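Workshop members build a robot arm that handles plugs

A shared workshop on the second floor of the old Montecinos building has a new project on its main bench: a robot arm being taught to pick up, hold and plug in small electrical parts. Members gave an update on the build at their monthly open evening on 30th January.

The project is called Follora. It was started in November by Lino Palumbo, who repairs sewing machines for a living, and Nélida Fuentealba, who teaches evening classes in electronics. The two had shared a bench at the workshop for a year before they decided to put their spare parts together.

The arm itself came secondhand from Ekard, a packaging firm that was clearing out a storeroom. It arrived without a gripper, a controller or a manual. Palumbo made the gripper fingers over the holidays and is now on the third version. The first pair were too thin and bent when they closed on anything stiff. The second pair held well but were too wide to get in between parts that sat close together.

"The fingers are the cheap part," Palumbo said. "You print them, you try them, you file a bit off, you print them again. The wiring took much longer."

A small camera is fixed at the wrist and looks down past the fingers, so the software gets a close view of whatever the gripper is about to touch. Fuentealba wrote most of the code that uses it.

The current work is on chargers and folding extension sockets, which were picked as the practice parts because they are cheap, tough and easy to replace. They also call for some care. A charger has to go in straight, and the fingers have to hold it firmly enough to push without letting it turn.
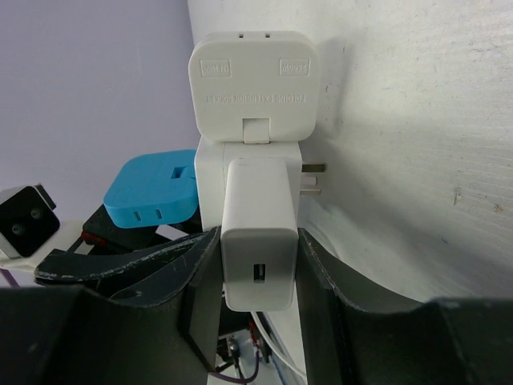 The sockets are not live during any of the sessions. The workshop does not allow the arm to work on anything connected to the building supply, and Fuentealba said she has no plans to ask for a change to that rule. The arm's own power runs through a separate switch at the end of the bench, and one person has to stand next to it whenever the motors are on.

So far the pair have spent $199 on the build, not counting the arm. Most of that went on motors for the gripper and a controller board. The board was bought new from Gratex after a used one failed in its first week. The workshop paid for the board out of its tool fund, and Palumbo and Fuentealba covered the rest.

The software learns from recorded runs in which a person guides the arm by hand controls. Each run is short, and the parts are moved to new spots on the bench before the next one starts. Members take turns at the controls on Thursday nights. According to Fuentealba, a new person usually needs 30 minutes of practice before their runs are good enough to keep.

"Everyone grabs things a little differently," she said. "I come in from the top. Lino comes in low. We keep both, so the arm sees more than one way of doing it."

She said the bench is left crowded on purpose. Early runs were made with one part at a time, and the arm did badly as soon as a second part was put near the first. The sessions now mix sockets, adapters and other small items of different shapes and colors.

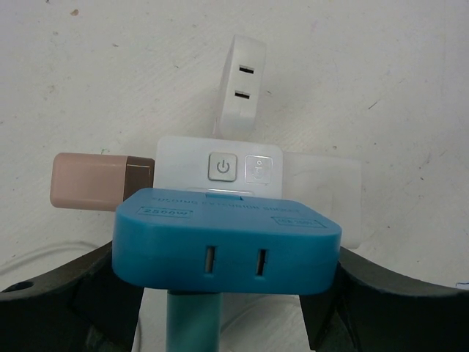
At the last count the group had kept 40 runs for the charger and 30 for the folding sockets. Fuentealba would like several times that number before she tries the arm on its own again. A first attempt without a person at the controls was made in the middle of the month. The arm reached the right part on most tries but often closed its fingers too early.

White parts on a white bench are the harder case, she said. Bright colors are picked out sooner, and shiny surfaces cause trouble under the ceiling lights. The group has tried a desk lamp with a paper shade and may put up a second one.

Palumbo is working on softer pads for the inside of the fingers. He has tested bicycle tube and two kinds of silicone sheet, and prefers the tube so far. He also wants to shorten the cables at the wrist, which can catch when the arm turns all the way to the left.

The pair plan to put the drawings for the gripper on the workshop's website once the pads are settled. The code will follow after Fuentealba has cleaned it up.

Anyone who wants to try the controls can come to a Thursday session, which starts at 7 p.m. Visitors should sign in at the front desk and tie back long hair. Children are welcome with an adult.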